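Reducing Food Waste in the Student Canteen at Zonville

5 min read · 17 shares · 4 comments

Introduction

Our course asked every group to choose a problem from daily life and to study it for one term. We chose the food which is thrown away at lunch. The canteen in Zonville serves 500 meals on a normal day, and many plates come back half full. We wanted to learn what is left on the plates and if a small change could help.

Method

We gave a short paper form to students when they returned their trays. In the form we asked what they did not eat and why. We received 70 forms that were complete. The kitchen also allowed us to weigh the waste bins after lunch – first with the usual portions, and later with a choice between a small and a large portion.

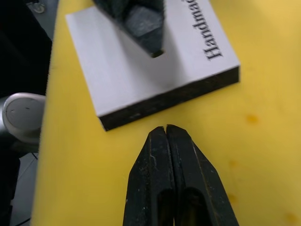 Why did we use paper forms and not an online form? Students answer paper more quickly when they are standing in the line, and the kitchen does not allow phones near the tray counter.

Results

Rice and boiled vegetables were left most often. Bread was almost always eaten. The most common reason on the forms was that the portion was too big, and the second was that the food had become cold before the student found a seat. We did not expect the second reason, and it was not a question in our first plan.

In the weeks with two portion sizes, the bins weighed 29 percent less. The effect was stronger at the Skov counter than at the Natach counter, where the menu is mostly soup.
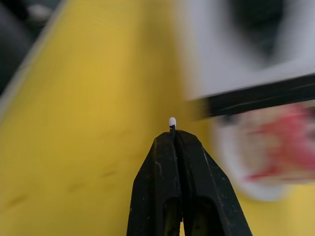

Figure 2. Black gripper, small white-headed object.

Discussion

The test was short, and the menu was not the same in both periods, so part of the difference can come from the dishes. We also do not know what students ate outside the canteen. The supplier, Dreltilico, told us that smaller portions are possible without changing the order of ingredients, but the price of a small meal must still be decided.

For the next term we suggest to weigh rice separately and to repeat the test with the same menu.

3 comments hidden · Share this report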